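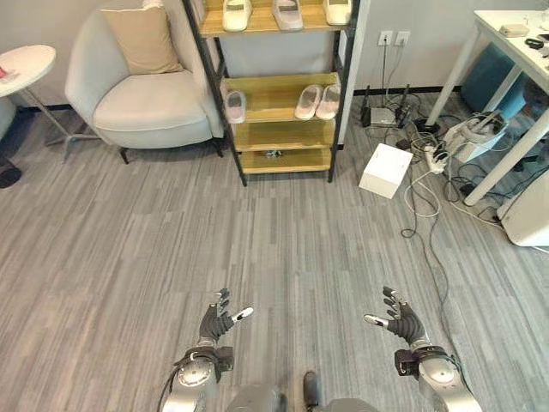 4.2 Tidying a shoe rack

Of all the chores we tried, this is the one I'd most like to hand over at home, and it's the one I was sure would be easy. Guoqing Feng (who wrote the grasp planner) bet me lunch it wouldn't be. We ran it in August in our living room mock-up at Naltach, with the rack by the wall, the armchair to its left and a tangle of cables on the floor to its right. I left the cables where they were – real homes have them too. A trial counted as done when every slipper stood in a matched pair, toes to the wall. Out of 69 trials, the robot finished 10 without help.

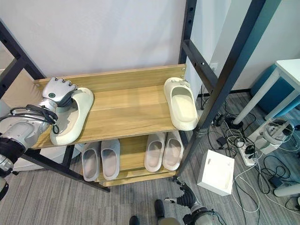
Figure 4. Left hand holding a slide by the strap, upper shelf.

Most of the trouble came from the strap. It's the obvious place to grab, but a slide held there likes to tilt, and then you're setting down a sole that isn't level with the shelf. The Zevska controller we started with just let go at that point and hoped for the best! Our version turns the wrist a little first, and that alone got rid of most of the dropped shoes.
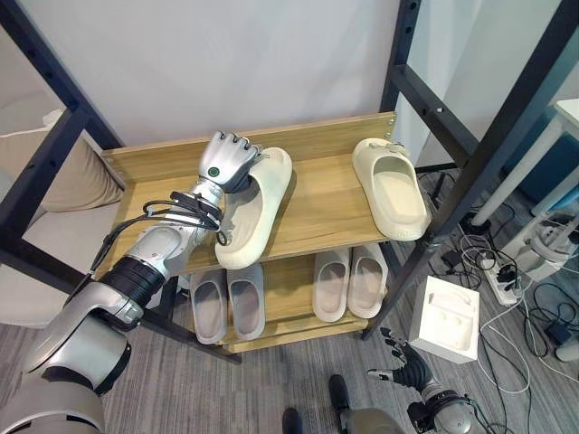
Figure 5. Grasp on one cream slide, with its mate to the right and four gray slides on the lower shelf.

The heel matters more than I expected. If it hangs over the front of the shelf we score the placement as a partial, and partials were our biggest group by far. So can a machine do this chore yet? In my book, no, though I'd happily let it keep practicing. Guoqing got his lunch.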